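Cilovcombe shared kitchen – where we've got to by December

Hi Sarahí,

You asked for something short and readable this time, so I'm leaving the spreadsheet out and just telling you how the small-oven cooking sessions are going. Mostly well! We're a bit behind on the recipe cards and a bit ahead on everything else.

First, the money. Of the 3134 dollars in the second payment we've spent 755 on bowls, baking dishes, oven mitts and two new extension cords (the good heavy kind, after Moataz had a look at the old ones and went quiet). Groceries have come to 691, a little under plan, mainly thanks to the Ragab market letting us have bruised fruit for next to nothing at closing time. The rest is untouched until the spring classes start.

The fruit is what changed the program. I wrote in the proposal that we'd do toast, melted sandwiches, baked potatoes and maybe a tray of vegetables, and we did, and they were fine. But we kept ending up with apples and peaches that had to be eaten that day, so Abdelilah started baking them one at a time in whatever small dish was free, with a spoon of brown sugar and a bit of butter. Now people ask for it. Most folks who come to us live in one room with no real stove, and a whole baked fruit in its own bowl is a dessert they can make at home for one person without a pile of washing up.

It does take some learning. Countertop ovens heat hard from the top, and a deep bowl on the rack brings the fruit up close to the elements, so the crown can brown well before the middle goes soft. We've settled on 400 degrees to start and then turning it down after ten minutes, with a bit of foil over the top if it's getting too dark. I also spend a good part of every class on the door and the rack – door all the way down, rack eased forward, both hands in mitts before anybody goes near the bowl.

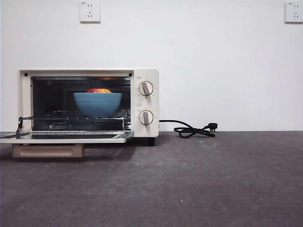
Hazem Fawzy wrote in after the last Monday class to say he'd like the timings printed bigger and stuck up on the wall, and that the recipe should say what to do with a fruit that's too big for its bowl. He also thinks ten minutes is too long before turning down and would go with seven.

Fair enough on all of it. I've tried seven and it's fine for peaches, but apples came out a bit squeaky for my taste, so the card will probably give both. The big print is easy and I'll do it this week.

Still to do: the recipe cards (six written, four to go), a second round of sessions over at Hinditberg, and a proper shelf for the dishes, as they're stacked on a chair right now and it makes me nervous. Essam has offered to put the shelf up if we buy the brackets. Could that come out of the equipment line, or do you need a note from me first?

I'll send the cards as soon as the last four have been tested.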